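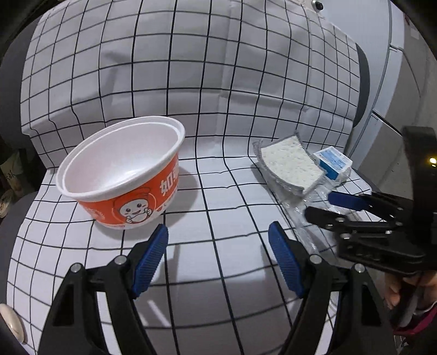 One resident wrote to the Accommodation Office in March to say that the rules on instant meals "are spread over three different notices, and none of them says whether I may eat noodles in my own room". The point was accepted. The answers on this page replace the three notices and apply to all residents of Jodska Hall and the Räsänen Building, Ostavham.

Food in study bedrooms: frequently asked questions

May I prepare instant noodles in my study bedroom?

You may eat them there. Boiling water must be drawn in the shared kitchen on your floor, as kettles are not permitted in study bedrooms in either building. Residents carrying a filled bowl along the corridor are asked to cover it and to use both hands. The lift in the Räsänen Building should not be used for this purpose.

I have a kettle with an automatic cut-off. Is it still excluded?

Yes. The rule covers all kettles, immersion heaters, rice cookers and plug-in hotplates, whatever safety features they have. An appliance found during a room visit will be labelled and held at reception until the end of term. Residents who need hot water in their room for a medical reason should complete Form 87, available from reception.

What may I keep in my room?

Dried and sealed food may be kept in any quantity that fits on the shelf provided or in a lidded box. This includes noodle blocks in their wrapping, sachets, biscuits, tinned goods and unopened long-life cartons. Fresh meat, fish, cut fruit and cooked rice must be kept in the kitchen refrigerator.

The outer lid of my noodle bowl has come off. Can I still store the contents?

If the noodle block is sealed in its own wrapper, it may be stored without the bowl. Check that the seam is closed along its whole length. Keep any sachets with the block, preferably in the same box, and write the best-before date on the box if it was printed only on the lid. A block whose wrapper has split should be eaten soon or thrown away, as open dried food is the most common cause of insects in the bedrooms.

May I place food on the bed or on an upholstered chair?

The Office advises against placing hot food on any soft surface. Where a resident has no free desk space, an empty bowl and unopened packets may be set out on a covered chair while a meal is being got ready, but the bowl should be moved to the desk or a tray before water is added. Disposable bowls are light and tip easily on fabric.

Residents are encouraged to use a washable cloth over the chair in any case. A cotton throw or small tablecloth is suitable. It should be washed at 40 degrees or above if soup has been spilt on it, and should not be hung over the heater to dry.

Who pays if a chair is stained?

The first professional clean in any academic year is free of charge if the stain is reported within 48 hours. After that time, or for a second stain, the cost is added to the resident's account. Marks noted on the inventory at the start of the tenancy are not charged.

How should long-life drinks cartons be stored?

Unopened cartons may be kept at room temperature, away from the heater and out of direct sunlight. Once opened, a carton of milk, soya drink or juice must be kept in the refrigerator, marked with your room number, and finished within the period stated on the pack. If the instructions are printed in a language you do not read, treat the carton as having a limit of three days after opening.

Please do not keep opened cartons on the window ledge in cold weather. Room 108 in Jodska Hall required a new carpet last winter for this reason.
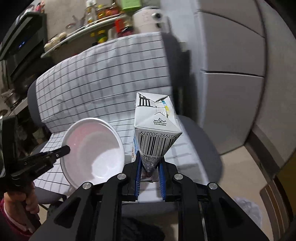 End panel of a drinks carton showing the Tetra Pak and Tetra Brik Aseptic marks, with an empty bowl beside it.

Which bin is used for cartons?

Empty drinks cartons go in the blue-lidded bin in the kitchen. Drain the carton over the sink, unfold the corner flaps and press it flat. Straws may be left inside if they have been pushed fully in. Cartons that still contain liquid will be removed from the recycling and the bin may be rejected by the contractor, Nivitov.

And for bowls and wrappers?

Used disposable bowls go in the general waste, whether or not they have been rinsed, as Nivitov does not accept them for recycling from our sites. Pour leftover soup through the sink strainer first. Clear wrappers and empty sachets are also general waste. Lids made wholly of card and free of food may go with paper.

Bedroom bins are not suitable for anything that has held soup or milk. Waste of this kind should be taken to the kitchen on the same day.

May I wash a disposable bowl and use it again?

The Office does not recommend using such bowls a second time for hot food. They may be kept for dry items such as sachets, tea bags or stationery. Residents who eat instant meals often may borrow a ceramic bowl with a lid from reception. A limited number is available and a loan lasts until the end of term.

Can I have food parcels sent from home?

Yes. Parcels are accepted at the Jodska Hall reception for both buildings and are held for 16 days, after which they are returned to the sender. Parcels should not contain fresh or frozen food. It is helpful if the contents are listed on the outside in English, and residents are responsible for making sure that everything in the parcel may be brought into the country.

Is unopened food collected at the end of the year?

Collection boxes are placed in each kitchen during the last fortnight of the summer term. Sealed noodles, tins and unopened cartons are welcome if they are within date. Please leave outer packaging on wherever possible so that ingredients and allergy information can be read. Loose sachets and blocks without a label cannot be passed on and should be thrown away by the resident.

My question is not answered on this page.

Enquiries may be left at reception in either building between 9 am and 5 pm, or sent to the Accommodation Office through the residents' portal under the heading "Kitchens and food".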